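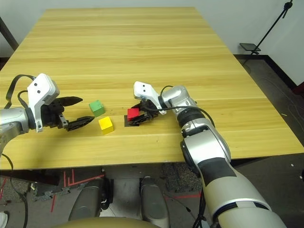 4. Trying the fingers on real blocks

By now both grippers should be bolted on and showing up in Wullano. I like to start with three wooden cubes and a plain table, since it's cheap and I can see right away which fingers I prefer (I've been going back and forth on the Firkden pair since September!).

1. Open both grippers all the way from the Wullano jog screen.

2. Set the closing force to 2 for wood. Go higher and you'll chew up the corners.

3. Bring one arm in low until a cube sits between the fingers, then close slowly. 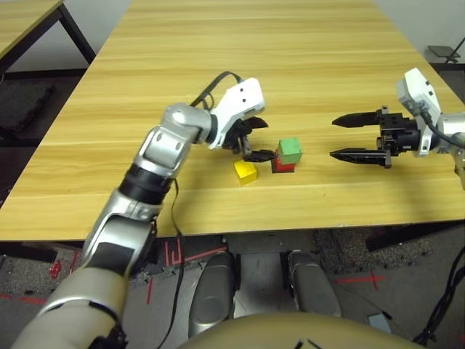
4. Stack green on red with one arm and keep the other one parked wide open until you're happy with the height.

5. Switch to the wrist camera and line up on the stack before you close. Exposure at 300 works for me, 340 if the blinds are down.
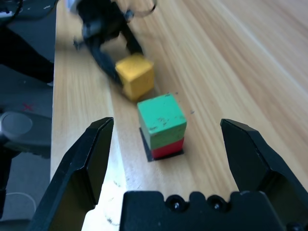 Fig. 4: Wrist camera view, fingers open on either side of the green and red stack.

Note: leave enough slack in the gripper cable for a full wrist turn. I cut mine to 327 mm and wish I'd gone longer.

Caution: keep your hands off the table while either arm is enabled.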